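Chapter 7
Clearing the Floor: Does Sorting First Save Time?

By Loredana Monti
18 November 2020

We use cookies to remember your reading place. Accept or manage settings.

Most advice on tidying starts with the same order: sort before you move anything. Make your piles, name them, then carry them off. It sounds sensible, and it has been repeated so often that few writers bother to ask where it came from. This chapter asks.

The best-known support is the Ellport trial, run by Annick Cordier over 21 days in May. Workers in a packing room were told to sort floor litter into kinds before binning it. Cordier reported a cleaner floor at the end of each shift. I don't doubt the floor was cleaner. I do doubt that sorting did it. The same workers were also given more bins and a longer break between jobs, and the report never pulls these apart. 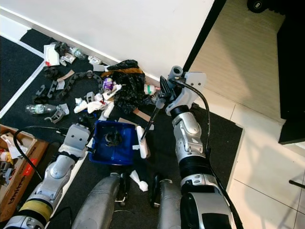
Consider what tends to be left after unpacking. Foam blocks keep their shape and can be stacked. Foam scraps can't, and they cling to carpet. A flat piece of cardboard is easy to pick up, while a big plastic bag, once crumpled, hides whatever is under it. Small bottles and cans roll. A shallow tray will take the small items and is soon useless for the rest. Anyone who sorts by material will put the foam block with the foam scraps, though the two need quite different handling. Sorting by size may work better, but Cordier didn't test it.

Cheuk-hei Lu did, at Bedevley, and his results are often quoted as settling the matter in favour of size. They don't. He timed 1,725 pickups, a fine number, but all were made by 7 people who knew what he hoped to find. When Tsz-kin Hsueh repeated the work with newcomers, most of the gain went away.

You will meet three claims in the pages ahead. The first is that sorting saves time. The second is that it saves effort, a different thing and harder to measure. The third, favoured by the authors of the Talpur handbook, is that people who sort will keep a room tidy for longer. I find the third the weakest. The handbook gives no figures for it at all.

Before reading on, clear a messy patch of floor at home twice, once sorting first and once not. Write down both times, and note which method you expected to win. Section 7.1 begins with Cordier's tables.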